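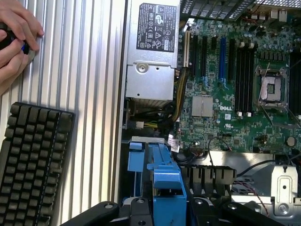
Mehrangiz Karimi wrote in to say that the hold rule should come before the power-up steps, because people on her shift were reading the power-up page and stopping there. We have moved it. In this edition of the Plunidar bench guide, Section 4 starts with the hold rule and the start-up sequence follows it.

4. Working at a shared bench

This section covers two-arm benches used for work on desktop computers: removing and fitting processors, memory and drives. It applies to anyone who reaches over the bench top, including visitors and cleaning staff. Site rules that are stricter than these take priority.

4.1 The hold rule

Both arms must be in hold before a hand crosses the edge of the bench. One arm in hold is not enough. The arms are controlled separately, and pressing hold on one does nothing to the other.

1. Say "hold" out loud.
2. Press the hold key on each controller.
3. Wait for the steady amber light on both.
4. Reach in, do the job, and take your hand out.
5. Say "clear."
6. The person who pressed hold releases it. No one else does.

Note: Hold keeps the motors powered. Use it for short jobs such as moving a mouse or turning a part around. For anything that takes two hands, or any work on the gripper itself, use full stop and the lockout switch (Section 6).

CAUTION: A gripper that is holding a part stays closed in hold. Do not pull the part out. Release the hold and open the gripper from the controller.

4.2 Preparing the computer

1. Unplug the power cord at the wall and at the computer.
2. Press the power button once and wait 12 seconds.
3. Remove the side panel and store it on the rack under the bench.
4. Lay the case on its side with the open side up.
5. Push the case gently at one corner. If it slides on the slats, add the rubber stops.
6. Move loose cables away from the processor socket. A cable that springs back needs a tie.

CAUTION: Do not open the power supply, even with the cord unplugged. It has no parts that are serviced at this bench.

Keyboards and mice used to jog the arms may rest on the bench during setup. Take them off the bench before the first automatic move. The arms have no model of them and will not steer around them.

4.3 Handling the processor

Processors go into the fixture and nowhere else. Set the part down with the metal heat spreader up, and check that it sits flat in its pocket. Hold it by the edges. Wear a grounded wrist strap, clipped to the bench ground stud before you touch the case.

Leave the socket open only as long as the job needs. If work stops for a break, fit the socket cap. Bent contacts are the most common damage we see on returned boards, and they are rarely worth repairing. 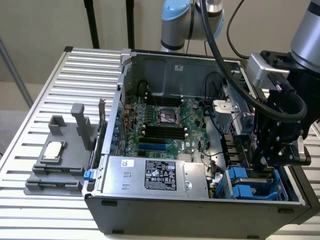 If a part drops inside the case, go to full stop. Do not try to pick it up with the gripper, and do not restart until the part has been found.

4.4 First move after setup

1. Confirm that the bench holds only the computer, the fixture and the tools named in the job.
2. Set both arms to reduced speed.
3. Check that each cable has enough slack for the full reach of its arm and does not hang where it can catch on the case.
4. Stand outside the floor line with the stop button in your hand.
5. Run the job once with no part in the gripper.
6. Watch the clearance at the edges of the case and at the drive bays. If either looks tight, stop and teach the point again.
7. Return to normal speed only after one clean run.

Note: Moving the case, even slightly, cancels the clean run. Start again at step 1.

4.5 Log entries

Write down every full stop, the job it happened in, and who cleared it. Holds do not need an entry unless someone was touched by an arm or a part was damaged. Use code 301 for contact with a person and code 607 for contact with the case. Contact with a person is logged even if there was no injury, and the bench stays locked out until the shift lead signs the entry.

Questions about this section go to Cadi Nicholas, extension 3631. Lockout procedures continue in Section 6.

Revised Sunday, March 12, 2023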